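Come Fold With Us: Participants Wanted for the Plovano Open Day

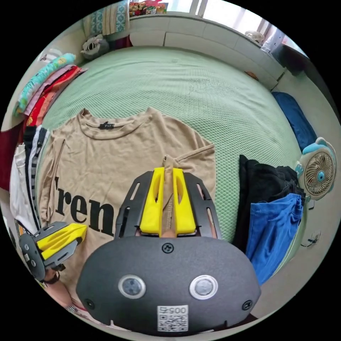 Reading time: 2 minutes

Do you have a drawer full of t-shirts and a few hours to spare? Then we would love to meet you! The Plovano home robotics workshop is opening its doors in March, and we are looking for up to 68 people from Zenda and the towns nearby to come and try the work for themselves.

The work is laundry, mostly. You hold a gripper in each hand, pinch the cloth between the yellow fingers, lift, and lay it down again, over and over, until you have something you would be happy to put away in a closet. It sounds simple, and after a shirt or two it starts to feel that way — but the first sleeve gets the better of nearly everyone, so please don't be shy about it.

How the visit goes

Each visit lasts 90 minutes. We start with coffee and a short demonstration by one of our regular operators, who will fold a shirt, a pair of shorts and a pillowcase while you watch and ask whatever you like. After that you get a pair of grippers and a bed to work on. We finish with a walk through the back room, where you can see our folding arm, Tlapale, practice on the same kinds of clothes. It is slow, and it does not like hoods, but visitors always end up cheering for it.

Who can take part

Anyone 16 or older, and anyone under 18 should bring a parent or guardian. You don't need any experience with robots, and you don't need to be good at housework either. Left-handed people are especially welcome — we have had far too few of you. The grippers have some weight to them, so if you have trouble with your wrists or shoulders, tell us when you write and we will plan plenty of breaks.

What to bring

Two or three clean items of your own, if you like. Printed shirts, striped things, baby clothes, that old sweatshirt you can't part with, all fine. Please leave silk and anything precious at home.

Thanks and travel

Taking part is unpaid, but lunch is on us, and we cover the bus fare from Brestov if you keep your ticket. We are at 1275 Mill Road, second door past the bakery, with parking behind the building.

How to sign up

Write to the open day desk at the same address, or stop by any morning and fill out a card. Mention reference 1631, let us know whether you prefer a morning or an afternoon visit, and tell us about any food allergies. We answer everybody, though it may take us a few days.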